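Baralho Hovholm: digitalização e textos (README)

Actualizado em 2026-09-29. Escrito à pressa, corrijo depois.

O que é

Transcrição e metadados do Tarot Hovholm, baralho de 78 cartas mais o livrinho de acompanhamento. O livrinho tem 62 páginas, capa mole, agrafado. Texto original em alemão, do Ambros Wallner, que também desenhou os arcanos menores. Os maiores são da Stanciu, assinados só com o apelido no canto de cada carta.

Este repositório tem o texto, as fichas das cartas e a tradução portuguesa (incompleta, ver mais abaixo). As imagens das cartas em alta resolução não estão incluídas, os direitos ainda são da editora Torik. Não peçam por mail, não posso mandar.

Conteúdo das pastas

cartas/ uma ficha por carta, em texto simples
livro_de/ transcrição alemã, uma página por ficheiro
livro_pt/ tradução, mesma numeração
tiragens/ as tiragens do livro e as que recolhi de leitores
notas/ coisas soltas, sem ordem nenhuma

Campos das fichas

numero: 0 a 21 nos maiores, 1 a 14 nos menores
naipe: paus, copas, espadas, ouros; vazio nos maiores
titulo_de: tal como impresso, com os erros do impressor
titulo_pt: meu
letra: letra hebraica, quando o livro a dá
planeta: idem
direita: significado com a carta direita
invertida: significado invertido; o Wallner nem sempre dá
obs: o que não coube

Atenção à numeração. Wallner põe a Justiça no 8 e a Força no 11, à francesa. O Louco vem no livro entre o 20 e o 21 mas na carta está impresso 0. Segui a carta. Quem quiser a ordem do livro usa o ficheiro ordem_livro.txt na pasta notas.

As correspondências hebraicas também não batem todas. Na lista da página 9 o Mago é Aleph, no capítulo do Mago já é Beth. Deixei as duas, separadas por barra. Não escolham por mim.

Como foi feito

Passei o livro no scanner de mesa, OCR com o programa Rurnix, depois revisão à mão contra o papel. O OCR dá-se mal com o tipo gótico dos títulos, esses foram todos escritos de raíz. Restam gralhas de certeza, sobretudo nas notas de rodapé dos capítulos de espadas.

Parágrafos do original respeitados. Hifenização de fim de linha desfeita. Itálicos perdidos (não tive paciência), excepto nas orações do apêndice, marcados com sublinhado antes e depois.

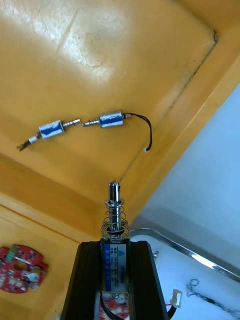 Tradução: estado

Maiores: completos, revistos uma vez.
Paus e copas: completos, por rever.
Espadas: só até ao 7.
Ouros: por fazer.
Apêndice: traduzido em Maio, mas a versão que lá está é a antiga, falta subir a nova.

Critérios: "Herrscherin" ficou Imperatriz, "Gehängter" ficou Pendurado e não Enforcado, porque o homem está preso pelo pé. "Münzen" traduzi por ouros em todo o lado, mesmo quando o Wallner brinca com moedas e a graça se perde. "Stäbe" paus. Para "Hof" usei corte, são as figuras.

Tiragens

O livro traz 3: a cruz simples, a ferradura e uma a que ele chama a Escada do Norte, com dez cartas em duas colunas. A explicação da Escada é confusa e o esquema impresso tem as posições 6 e 7 trocadas em relação ao texto. Segui o texto.

Além dessas, o ficheiro leitores.csv tem 546 tiragens enviadas por leitores do baralho, com a pergunta retirada. Só ficaram as cartas, as posições e a indicação direita/invertida. Em mais de 200 falta a indicação de invertida, nesses casos o campo vai vazio. Vazio não quer dizer direita! Já houve quem fizesse contas assim e tirasse conclusões sobre a Torre.

Não serve para provar que o tarot acerta ou não acerta. Não há registo do que se passou depois com as pessoas, nem nunca foi pedido.

Edições

Trabalhei com a segunda edição. A primeira tem caixa diferente e outra versão do Eremita, com a lanterna na mão esquerda. Se alguém tiver o livrinho da primeira, gostava muito de comparar o capítulo da Lua, suspeito que foi cortado a meio. Na segunda acaba numa vírgula.

Problemas conhecidos

Ficha do Cavaleiro de Copas repetida, apagar a que acaba em _b
Acentos estragados em duas ou três fichas de paus, abrir em UTF-8 não resolve
Página 41 em falta na transcriçao, saltou no scanner
O campo planeta do Carro diz Câncer, que é signo. Está assim no original

Uso e licença

Fichas, notas e tradução: uso livre com menção da origem. Texto alemão: só para estudo, não republicar inteiro. O leitores.csv pode ser usado à vontade mas não o juntem a nomes ou moradas, os envios foram feitos com essa condição.

Correcções são bem vindas, de preferência com número da página e a linha. Sem isso demoro séculos a encontrar.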